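3.2 Collection of Grasping Demonstrations

All demonstrations were recorded by teleoperation at the Drevena site. An operator drives both arms, and each arm carries a black multi-fingered hand. We record a head view and a view from close to the hand, along with joint positions and the operator's commands. The work surface is white with a faint grid, and the dishes and small objects are moved to new spots between episodes.
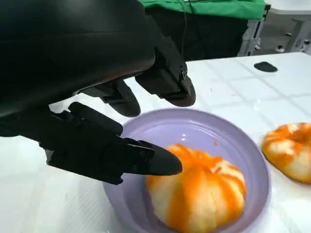
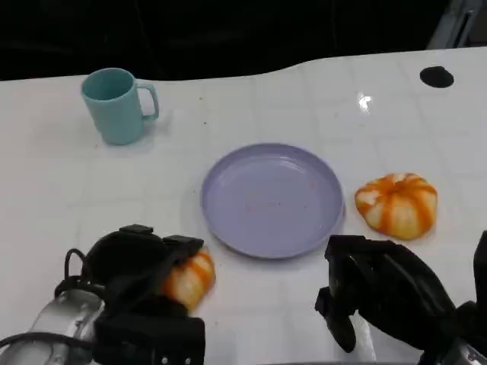 Figure 2. Moments from the pumpkin task, seen from near the hand (top) and from the head (bottom).

Each episode starts with a spoken instruction and ends when the operator presses a foot pedal. The instruction names one object and one place to put it, and the operator is free to choose which hand to use. We did not ask operators to move at a fixed speed. Early trials with a metronome gave stiff motions that the policy copied too closely, and we dropped the idea after one Thursday of recording.

In total we kept 900 episodes. Of these, 400 use both hands. An episode was thrown out if the object left the table, if the two video streams lost sync, or if the operator paused for more than 5 seconds in the middle of a reach. Failed grasps followed by a second try were kept. The policy trained without them tended to close the hand on nothing and carry on as though it held the object -- a fault we also saw with the Filow baseline.

Round objects with ridges proved harder to label than we expected. The point of first contact is often hidden by the fingers in the head view, and a labeler working from that view alone tends to place it too late. We therefore had 2 labelers mark contact using both views side by side in the Jencombe annotation tool, and took the earlier mark when they differed. Labels for release were easier and needed only one pass.

Lighting was left as it was in the room, including reflections on the table. We made no attempt to remove crumbs or marks from the video. The Miyazaki split, described in Section 3.3, holds out object positions near the table edge and is used only for testing.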